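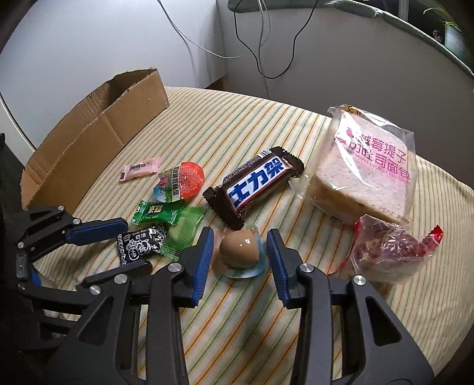 Egg in its own little plastic cup, plus other packaged snacks, on the stripy cloth

1/ Been reading the labels at Vatmont, the new food shop by the station. "Locally sourced" is on nearly everything. I asked what local means. The answer was "within the region". Which region? Shrug.

2/ The Odukoya carrots say "grown near you". The small print on the back gives a packing address 427 miles from my kitchen. Near whom, exactly?

3/ Then there's the Jitero veg box, which I paid for all through February. Sold as "what the farm has this week". Four boxes, and peppers in 3 of them. I'd like to see the British field that grows peppers in February.

4/ I did write and ask. Got a reply after 10 days saying they work with "trusted partners". No farm names. I asked again for just one. Still waiting.

5/ Trirkico at least prints the grower on the bag. Dearer by around 2 quid a week and the potatoes are muddy, but I can look the place up on a map.

6/ Before anyone piles in, I've no quarrel with imported food. I buy oranges like everybody else. Just put the country on the front in letters I can read without my glasses.

7/ Box cancelled as of this morning. They've offered me half price to stay.

2023-03-20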